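Ticket 2295: Bimanual hanging task, policy stalls before rail placement
Project: Brorndale
Opened by: Muthoni Barasa
Status: Open

The Diswood checkpoint, trained on 500 demonstrations, was evaluated over 20 trials. In four of them the arms stopped with the hanger held between the two grippers and did not proceed to the drying rack. No fault was recorded by either arm controller.

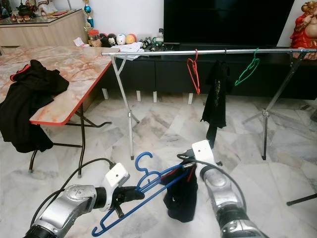 Danang Halim replied that the same stall had been observed in September and was traced to the action chunk length. He requested that the trials be repeated with the shorter setting before any new demonstrations are collected.

The repeat evaluation has been scheduled for Mar 20, 2020. Logs are to be attached to this ticket.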